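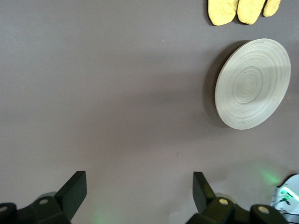
Cleaning ridged plates

Food dries into the fine rings on a plate like this, and a sponge slides over them. Soak the plate for 6 minutes, then brush along the rings – never across. Dry it on edge.

Print this page | E-mail this tip
Search tips Go

Comments (2)

Gunvor Midtbø: An old toothbrush works for the small circle in the middle.

Ivar Eide: Does this work for dried egg? Mine needed two soaks.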